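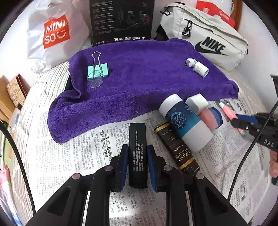
Newspaper first, then a towel, then everything else. A binder clip waits its turn.

The kitchen table problem

Small flat, one table. You eat on it, you work on it, the post lands on it, and at some point in February you decide you are going to mend something on it. Two hours later there is glue on the good side and dinner is toast, standing up.

I've been mending at home for years, badly and then less badly, and most of what I've learnt has little to do with mending. It's about the table. Getting it ready. Getting it back.

Start with covering. Newspaper is still the best thing going and it's getting harder to find. Ask at the takeaway, ask the neighbours, ask whoever still has one delivered. Any language does. Broadsheet is better than tabloid, fewer joins. Two layers minimum, four if there's paint. Lay the sheets so they overlap away from you, like roof tiles, and crumbs don't creep under. Glossy supplements are no good, everything skates about on them and spills just sit there looking at you.

Oilcloth, if you're doing this every week. I paid 43 pounds for a length of it from Sasedora, the haberdashers by the bus station in Stardale, and it has outlived two tables. Wipes clean. Hates heat though. Found that out with an iron.

Then something soft. A towel, an old pillowcase, half a bath mat. Small screws bounce on a hard table and vanish into the floorboards, on a towel they stay where they fell. Microfibre is alright for this but it grabs at anything with a rough edge, so watch it with jewellery and with watch straps. Terry is worse. Flannel sheet is best, cut to size, hemmed if you're that sort of person. I am not.

Clips. Buy a box, any size. They hold glued card while it dries, keep the instructions open at the right page, shut the bag of rice when you're done. Put a scrap of felt under the jaws on anything that marks. I used to use clothes pegs and they're fine for paper but they give up on leather, and a shoe sole needs real pressure overnight. Overnight means overnight. Not till the end of the programme.

Light. Most kitchens have one bulb in the middle of the ceiling, behind your head, so you work in your own shadow all evening. Get a desk lamp and put it on the opposite side from your writing hand. A bulb of 600 lumens or so on the packet is enough. More than that and white thread on white cloth dissapears completely.

What to mend, then. Buttons, obviously. Loose chair rungs. Books with the spine gone. Handles that have come off bags. Don't start with a zip. Everyone starts with a zip, then they buy a new coat.

I went over to the mending evening at Ní Mhurchú, the café on the hill, to see how other people manage it. 161 steps up from the river and a radiator at the top, thank god. Long tables, shared tea, a man gluing a teapot and a woman taking up the same pair of curtains she'd brought the month before. Starts at seven, done by half nine, and what I noticed was the packing up. Ten minutes from full chaos to bare tables. They all had a tin.

So, the tin. Or tray, or shoebox, whatever fits on a shelf. The unfinished job goes in it with its own bits, all of them, and a note on top saying where you'd got to. "Left strap done, right strap needs the short rivet." You will not remember otherwise. I've got a lamp in pieces from before the clocks changed and no idea which way round the washer went.

Corier do a nice lidded one with dividers but a roasting tin with a dent in it does the same thing for nothing. Label on the short end so you can read it on the shelf.

Then clear down. Lift the newspaper by its four corners, fold inwards, straight in the bin, mess and all. Check it for needles first. Shake the towel over the bath, not out the window, I lost a very small hinge that way. Wipe the table even if it looks clean, superglue dries clear and you'll find it with your sleeve.

And eat at it. Same night if you can manage, even if it's only soup. A table that stays covered for a week stops being a table, the post starts piling up on the newspaper, and then you're moving three things to get at one.

Next month: moths, and what they leave you to work with.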